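Colored plates deserve a place in the everyday cupboard

For most of my adult life I owned white plates. They came in a box of 20 from a housewares store in Rurham, and I bought them for the reason everybody buys them, which is that white goes with everything. The magazines said so. My mother said so. The man at the register said so while he was wrapping them.

I now think this advice is wrong for people who eat at home most days, and I'd like to make the case for color.

Start with what a plate is for. In a restaurant it comes to you with the food already arranged by someone who is paid to arrange it. White suits that job because it stays out of the way. At home, a plate spends a lot of its life holding one thing. It holds an apple until somebody wants the apple. It holds half a carrot that didn't go in the soup. A white plate with a piece of carrot on it looks like a plate somebody forgot to clear. Put the same carrot on a dark green plate and it looks like food again.

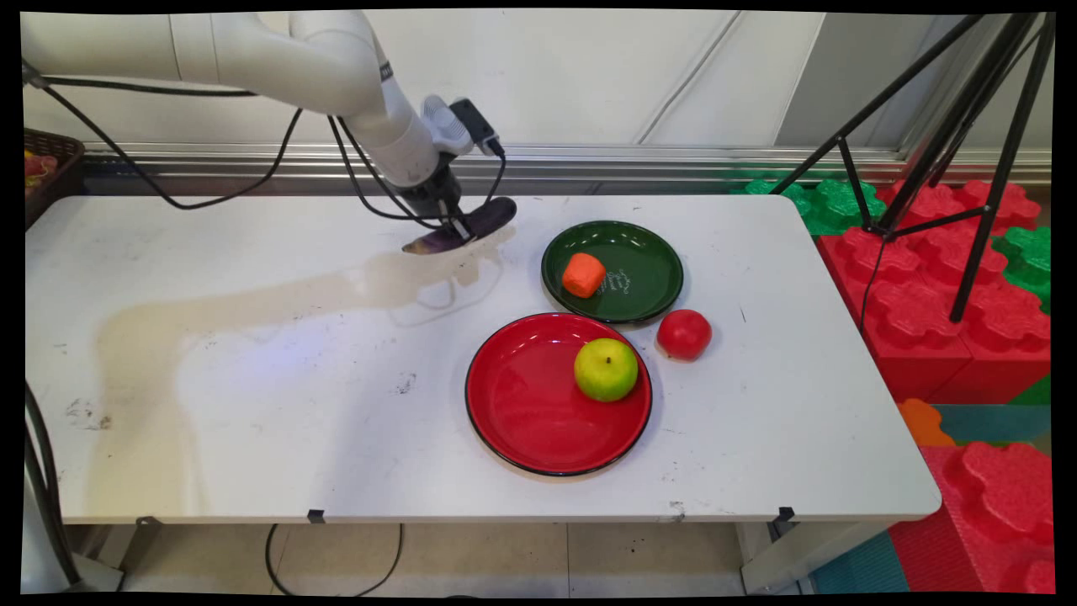

Orange on green is an easy win, and so is a yellow-green apple on red. Both plates have a rim in a different color from the middle, and I've come to think the rim matters as much as the color does. It gives the eye a place to stop. The tomato sitting on the bare table has nothing around it and looks like it rolled out of a shopping bag. I'd put it on the green plate with the carrot. On the red one it would disappear.

That last point is the usual objection to colored plates, and it's a fair one. Some food looks bad on some colors. Scrambled eggs on yellow are a sad sight. Beef stew on dark brown is hard to find with a fork. Eggplant is trouble on almost anything dark, and once it's cooked and gray it is trouble on everything. If you own one set in one strong color, you will run into this about twice a week.

The answer is to stop buying sets. Buy two plates of one color and two of another, and pick the one that suits dinner. This costs less than a boxed set, and when one breaks you replace one plate. I have never been able to replace a white plate from my original box. There must be a hundred whites, and they are all slightly different once you stack them. A red plate from one shop and a red plate from another are allowed to differ. They were never pretending to match.

The second objection is that colored plates look cheap. Some do. I bought a pair from Tudico that faded in the dishwasher until they were the color of a pencil eraser, and I gave them away. But I've also had a blue one from the Stitville flea market for years, with a chip on the underside, and it still looks the way it did when I carried it home. Glaze quality varies in every color, white included. White plates get gray knife marks that I could never scrub off, and on a dark plate I notice them much less.

The third objection, and the one I hear most, is that color is for holidays. People have a red platter that comes out in December and then goes back on top of the fridge. I don't understand saving the cheerful dishes for a week when the house is already full of cheerful things. February is when you want a red plate. A gray Monday-morning sort of month, toast, an apple, and something bright under them.

I'll give white its due on serving bowls. Salad looks right in white, and so does anything with a sauce. I kept mine. I also kept four of the white dinner plates for guests who take pictures of their food.

The rest went to the thrift store on Uddin Street. The shelf where they used to sit now holds a short stack of mismatched plates, and the kids have opinions about who gets which. My own table is white and fairly scratched up, and I used to think it needed replacing. With the new plates on it, I stopped looking at the scratches. If you have a pale, plain table and a tired kitchen, I would try two bright plates before I tried a new table or a can of paint. Put a piece of fruit on one of them and leave it out overnight. See what you think of it at breakfast.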